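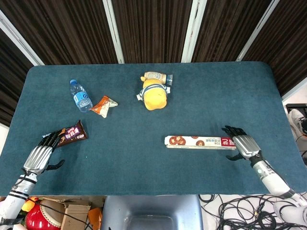 Part-time night porter wanted, Storkik House

4 min read

Storkik House is a small hotel above a harbour that used to have more boats in it. We have 30 bedrooms, a lift with opinions, and a bar that closes when the last guest stops telling the bar staff about their divorce. We are looking for a night porter to work three nights a week, with a fourth now and then when somebody's cousin gets married.

The last porter stayed for 8 years and left to keep bees. We wish him well, and we are still finding his notes. One of them, taped inside the key cupboard, says "NOT the brass one". We have two brass ones. If you enjoy this sort of thing, read on.

What the job is

You start at ten in the evening and finish at six in the morning, when the breakfast cook arrives and takes over the kettle. In between, the building is yours. You will let in late guests, carry their bags if they look as if they want them carried, and find a phone charger for the person who has left theirs on the train. You will lay up the breakfast room, run the hoover along the ground floor corridor before midnight, and walk all four floors twice to check that the fire doors are shut and that the smell on the second landing is still only the carpet.

You will also do the night audit. This sounds grander than it is. The till says one number, the booking system says another, and you work out which of them is lying. The booking system is made by Cakach and was put in when the previous owners were feeling optimistic. It logs everyone out at two in the morning, for reasons it has never shared, so most porters have their sandwich then.

Now and again something happens. A guest locks himself out in his socks. The alarm goes off because someone in room 14 has discovered how long toast can be toasted. A coach party of 79 turns up believing they have booked with us, when they have in fact booked with the Bakhtiari Hotel at the other end of town, and you have to tell the driver this in a kind voice. Most nights, though, nothing happens at all, and you should be someone who can cope with that too.

Who would suit it

We would like a person who is awake at night on purpose. Hotel experience is welcome but we can teach the hotel part in a fortnight. It is harder to teach someone to be pleasant at ten to four, so please arrive with that already fitted.

You will need to be able to manage stairs, because of the lift. You should be able to write a clear sentence in the handover book. "Problem with 22, sorted" has caused more trouble in this building than the problem with 22 did. A first aid certificate would be useful, and if you haven't got one we will pay for the course and for your time on it. A second language is handy in summer. So is a working knowledge of the coffee machine, a Storetti, which has a manual of considerable length and no page on how to turn it off.

We don't mind about gaps in your work history. Several of us have them and had a nice time.

What you get

The rate is above the minimum wage, with a bit more on top for Sundays and bank holidays, and we'll give you the exact figure before you come in so that neither of us wastes a bus fare. You get paid breaks, a hot meal if you are here before the kitchen shuts, and breakfast at the end if you can face it. Holiday is the legal amount plus your birthday. After six months there is a 600 pound bonus, paid in one go, which we brought in when we noticed that people were leaving after five.

Tips left at reception overnight are shared between whoever was on. They are usually modest. One guest left a marrow.

There is parking behind the building. There is a uniform, in the sense that there is a waistcoat. You will be given one that fits, or failing that, one that does up.

How to apply

Send us a letter or an email, a page at most, telling us what you have been doing and why nights would suit you. A CV is fine as well but the letter is what we read first. Please don't tell us you are passionate about hospitality. Tell us about a time something went wrong and what you did before anybody else turned up.

You can also hand it in at the front desk, any time, day or night. If you come after midnight, ring the lower bell – the upper one is for the flat next door and they have been very patient.

We will be seeing people on a Wednesday in April, in the afternoon, and will ask a few of them back for a short paid shift from ten until one. You'll have a go at the handover book, meet the coffee machine, and walk the floors with whoever is on. Everyone who writes to us will get an answer, including the ones we say no to.

If you need anything changed so that you can come to an interview or do the job, say so in the letter and we will sort it out. The front step is the only one between the street and reception, and we have a ramp for it, kept behind the umbrella stand.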